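How does a robot pick things up?
Kusilwood Robot Club, junior pages

Picking up a toy frog is easy. For you. You see it, you grab it, done. For a robot it's really hard, and that's what our club has been working on all summer.

So. What is a robot arm? Think of your own arm. Shoulder, elbow, wrist. A robot arm has joints too, and there's a motor at each one. Motor turns, joint bends. The computer tells every motor how far to go. If it gets one wrong the whole arm ends up in the wrong place!

At the end of the arm is the gripper. Hard fingers. They don't feel things the way yours do. Try this at home: put on thick oven gloves and pick up a pencil. Now a grape. Now a grape without squashing it. Tricky, isnt it.

What's the challenge?

It's called bin picking. You put a muddle of things in a bin and the robot has to get them out, one at a time. Real warehouses do this with shopping. Ours is mostly toys and bits from the kitchen drawer. Different shapes on purpose. A bottle rolls. A block has flat sides, so that's the nice one. A frog has legs sticking out all over and you can never tell which bit to grab.

The bin has two halves. The robot moves things from one half to the other, then back again, so we get lots of goes without anyone tidying up.

How does it know where to grab?

Practice, mainly. First it makes a guess. Fingers go down, close, lift. Did it get something? Yes or no. The computer remembers the answer and what the bin looked like, and the next guess should be a tiny bit better. In July our team did 600 tries. It got hold of something 428 times. The first day was terrible, mostly air.

Words to know

Joint: a place where the arm bends or turns.
Gripper: the robot's hand.
Grasp: one way of holding a thing. Squeezing a cup round the middle is one grasp, pinching the rim is anohter.

Rules in the robot room

Stay behind the tape. Never reach in the bin when the arm is switched on, not even for a second. Terence Catterall holds the stop button, and if he shouts stop, everybody stops. Long hair tied back please.

The Balville meet

Our next meet is Sunday, August 12, 2018, at Balville. Stockdale are bringing a team as well. Each team gets 3 rounds, and you score for every object moved to the other side. Dropped ones don't count. Our best score so far is 110, so that's the one to beat. Bring a packed lunch and a grown-up.
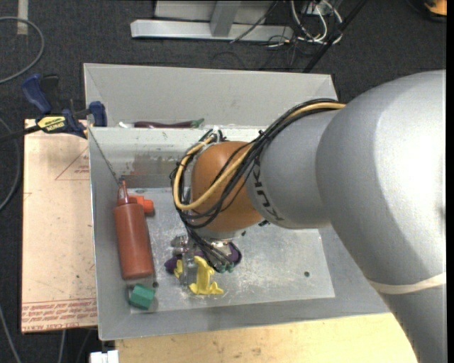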